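**Ticket 685: tidy-the-bed task, small items dropped or missed**
Opened by: Lilibeth Lacson, Drelonton flat
Status: open, improving

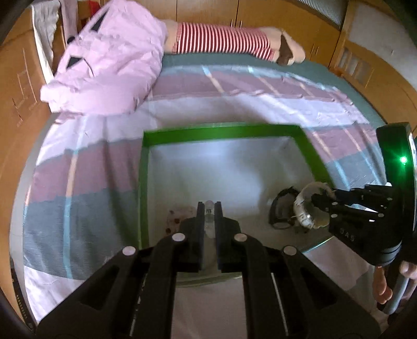 Still chasing the same fault as last Tuesday. The trained policy (Vurkent build 22) picks up soft, bulky things beautifully and then goes to bits over anything small or see-through. I'm really pleased with how far it has come though, so please read the moaning below in that spirit!

**What happens**

- Crumpled cloth: fine. It closes, lifts, carries and lets go in the right place nearly every time.
- Clear glass: it stops short, shuts on thin air and carries on as if it had the thing.
- Coiled cable or strap: picks up one loop and drags the rest along behind.

**Tried so far**

1. Recalibrated finger width. No change.
2. Marked out the working area in bright green. Big help, it has stopped wandering off towards the pillows.
3. Added 100 more hand-held demos on the bed, wrinkles left in. Cloth went from decent to lovely. Glass no better.
4. Slowed the last bit of the approach. Glass success is now 22 out of 206 tries, up from none at all, and I did cheer.

**Reply from Grakthorpe support**

Could you repeat step 4 on a plain sheet? Stripes behind clear glass may be confusing the depth guess.

**Lilibeth**

Will do, but I'd like to keep the striped one in the test set too. People have striped sheets, and a bed-tidying machine has to cope with them. Can it do the chore yet? Half of it, I'd say, and the half with the washing in it is the half I hate, so I'd have one tomorrow.

Li is looking at the cable fault separately. Plain sheet results to follow, please leave this open.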